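Lockyer Shared Kitchen – Frequently Asked Questions

Last updated January 2023

Booking and access

Who can use the kitchen?
Anyone with a current membership and a food handler card. Small caterers, bakers, jam makers and people testing a recipe before they sell it all use the space. Members can bring helpers, but the member must be present for the whole booking.

How do I book?
Use the Trarine calendar linked in your welcome email. Bookings open 30 days ahead. The shortest slot is 2 hours. Setup and cleaning both come out of your slot, so book longer than you think you need the first time.

What does it cost?
$35 an hour, billed at the end of the month. This covers gas, water, power, basic dishes and cleaning supplies. Dry storage and cold storage are charged separately.

Can I cancel?
Yes. Cancel in the calendar before noon on the previous day and there is no charge. After that we bill half the slot. If you are sick, write to Tatiana Vlček and she will move the booking instead.

How do I get in?
Your door code works from the start of your slot until the end of it. The code is yours alone – please don't pass it to a helper or a delivery driver. Deliveries go to the side door and someone from your team has to sign for them.

Is there parking?
There are two loading spaces behind the building, for unloading only. Street parking is free after six.

Dishes and cleaning

What dishes are provided?
Plates, bowls, cups and mixing bowls are on the open shelves. Knives, piping tips and specialty pans are not provided. Bring your own and label them with tape that comes off in the wash.

Do I have to wash up by hand?
For anything off the open shelves, yes. The machine is reserved for sheet pans and hotel pans. Wash in warm water with detergent, rinse in clean water, then dip in sanitizer and leave to air dry. Towels are for hands and counters and should stay away from clean dishes.

Sponge or metal scourer?

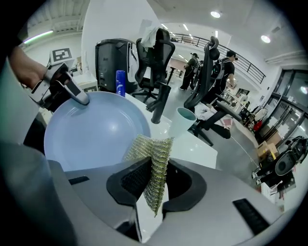
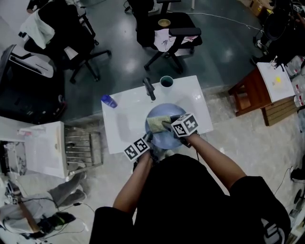 Use a sponge on glazed dishes, plastic and anything nonstick. Metal scourers are for bare stainless steel and cast iron. They leave gray lines on glaze that don't come out, and we have had to retire a lot of dishes this way.

How often are sponges changed?
Every morning. If the one at your sink smells or is coming apart, throw it out and take a new one from the drawer marked Zunum. Used sponges should be squeezed out and left standing on edge.

What can go down the drain?
Water and detergent. Scrape food into the compost bin first. Fryer oil and bacon fat go in the metal drum outside the side door once they have cooled. A blocked drain is charged to the last member who used the sink, and the callout fee is $214.

How clean is clean enough at the end of a slot?
Counters wiped and sanitized, floor swept and mopped, stove grates back in place, trash taken out. There is a checklist by the door. Sign it and put it in the tray. If the kitchen was dirty when you arrived, take photos and send them before you start cooking.

Storage and food safety

Can I leave ingredients overnight?
Only if you rent a shelf. Everything on it needs your name, the contents and the date it was opened. Food left on the counters is thrown out the next morning.

What about allergens?
Nuts, sesame, shellfish and wheat are all used in this kitchen. We can't offer an allergen-free space, and your labels should say that your products are made in a shared facility.

Will the inspector come during my booking?
Possibly. Visits are unannounced. Keep your food handler card with you and your temperature log filled in. Hartmut Schmieder handles questions about permits and can send you the facility documents for your own application.

Something is broken. Who do I tell?
Brock Arsenault looks after the equipment. Text the number on the fridge door and put a red tag on whatever has stopped working. The Wodik mixer is out until February while we wait for a gear, and the small mixer can be used in its place at no extra charge.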